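**Monday, 6:30 pm – glue trials, Duvska hide glue**

Batch 13 finally behaves! Soaked the pearls overnight, warmed them slowly, and the open time is so much better than last week's (which skinned over before I could get the clamps on). Spruce offcuts sanded to 600, which I now think is too smooth – the old Ondholm notes stop way coarser and their joints held for decades.

Left 6 pairs under clamps, two of them with a pinch of salt in the mix. Really excited about those two. 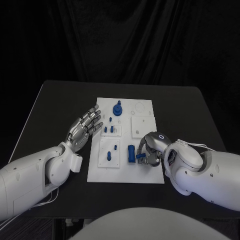
Grażyna Gajewski thinks the salt will slow the gel but cost us strength in damp weather, and wants a plain control pair next to every salted one. Fair! Cutting more spruce tomorrow.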